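February 19, 2018 - bench notes, mats and work surfaces

Picked up the mat question again this morning. The Nundham supplier says its dark matte covering is good for two years of daily bench use, wipes clean with water, and does not lift at the corners. I have read the sheet twice and it doesn't say what they call daily use, or who did the wiping. The Brurnarcombe shop told us much the same about the last lot, and we all remember peeling those up in May.

What I want to know is simple. Does the surface stay put, does it clean up, and can I find a small dark screw on it without using my fingertips. The first two can be tested. The third I think I can answer already, and the answer is no.
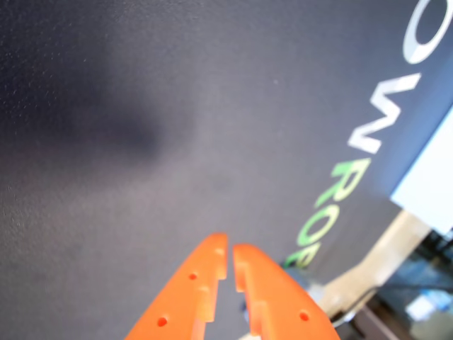

Texture is the part of the sales talk I trust least. "Non-glare" gets used for everything from smooth paint to coarse rubber, and Amia's sheet uses it for three different finishes at three different prices. A fine pebble like the one on this dark gray surface does cut the shine, I'll give them that, though light still catches little specks on it and a soft shadow spreads a long way before it fades out. My bigger complaint is the printing. Large white and green letters straight across a working area look fine in a catalog, but I would like to see how the green holds up to alcohol before anyone orders more of it.

Plan for the wipe test: 100 strokes with a damp cloth, then 100 with alcohol, same hand, same pressure as near as I can manage. Check the cloth for color after each set. Leave the sample under a weight for 72 hours and look at the corners. The Cárdenas offcut gets the same treatment so we have something to compare with.

I don't expect much difference between the two. The price on the big roll is 298 before shipping, and for that I want more than a nice feel under the hand.

Still to do: find the old offcuts (bottom drawer, I think, under the tape), cut both samples to the same size, ask Nundham whether the lettering can be left off. If they want extra for a blank one, I'm not interested.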